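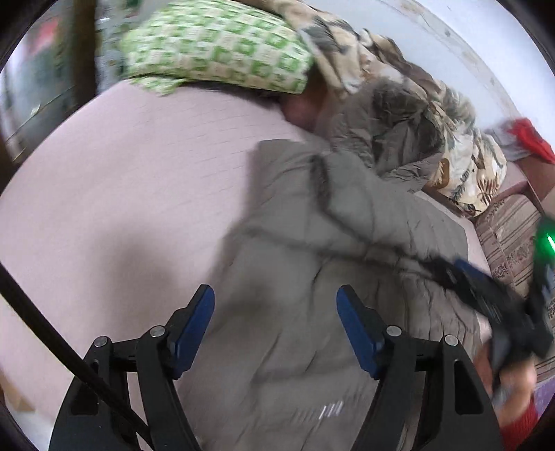
# Chapter 7: Paying for Practice

I came to the Tivon hand-held gripper kit as a bit of a sceptic (my colleague Paraskevi Kontogiannis had to nag me!). You hold the grippers yourself, fold a jacket on a bed, and the robot learns from your recordings later. We'll price up 334 of them in this chapter – and I'll grumble about the cables. Read section 14 first if you've never hired a kit before.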